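February
By Felicidad Javier
Print this article | E-mail this article

I've fallen out with my worktop. We were happy for years, me and that slab of speckled stone, and then one Sunday-ish sort of morning I tried to roll out pastry on it with the sun coming in and couldn't see what I was doing for the glare. I wiped it. Worse! I wiped it again with a dry cloth and now there were smears as well, great swooping ones, the shape of my own elbow.

So I did what I always do when something in the house annoys me, and went to look at other people's. I rang Somkiat Wannasri, who has been cutting and fitting stone in Breveck since before I could afford any, and asked whether I could come and hang about in his yard. He said yes, if I brought cake. I brought a Farine loaf, the lemon one, and we ate most of it standing up beside a rack of offcuts.

His firm is called Chareonsuk, after his mother's side, and it fits 87 kitchens in a good year along with the odd shop counter, bank sill and pub bar. He's fond of the long pieces. Anybody can do a little square by the cooker, he told me, but give him a run that goes from one wall to the other and he's happy for a week. The trouble with a long run is that stone doesn't come as long as people want it, so somewhere along the way there has to be a join, and customers hate the join. They come back and stroke it. One lady put a pot plant on hers and has never moved it, not even to dust.

I've decided I like a seam. Mine is beside the sink and I find it quite companionable. What I'd never noticed until Somkiat made me bend down and squint is how different the front of a slab can look from the top. You get all that shine above and then a thick, sober, speckly edge, much darker, as though someone had stuck two different stones together.
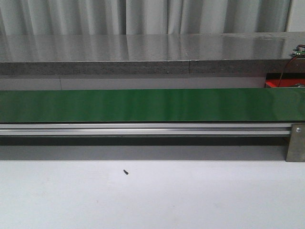
Does a polished top need a different cleaner from a matte edge?
The same one will do for both: warm water, a drop of washing-up liquid and a soft cloth, with a second dry cloth straight afterwards on the polished part, where smears show most.

I asked him about curtains too, having just been sold a pair. Fokik, the fabric shop on the hill, had them in a pale grey that I'd thought would be restful (it is) and they charged me 232 pounds for the two, lined. Somkiat pulled a face at the price but approved of the colour. A glossy top throws back whatever hangs behind it, he said, and if what hangs behind it is orange poppies you'll be chopping onions on orange poppies. Plain grey folds just turn into soft streaks. I went home and checked and he's right, it's like looking into a pond on a dull day, and I lost a good quarter of an hour to it while the kettle boiled and went cold again.

The glare has gone as well, more or less. I draw the curtain across when the sun's low and open it once it has moved off towards next door's shed. For pastry I've taken to using a big wooden board, which I know is cheating when you own a stone top, but the board doesn't dazzle me and it goes in the sink.

A few other things I wrote on the back of the cake wrapper. Don't drag pans, lift them. Lemon juice wants wiping up on the same day, preferably the same minute, and vinegar the same. Sealing depends on the stone, so ask whoever fitted it, and if they've retired, drip some water on a quiet corner and see whether it leaves a dark patch after ten minutes or so. Mine did! I've bought a 500 ml bottle of sealer that has been sitting under the stairs ever since, looking at me.

And wipe the underneath of the front lip now and then. I did mine after coming back from Breveck and found 5 separate drips of what I believe was gravy, set hard, going back I should think to Christmas. They came off with a plastic scraper and a lot of muttering. Then I made the pastry again, on the board, with the curtain drawn, and it stuck to the rolling pin.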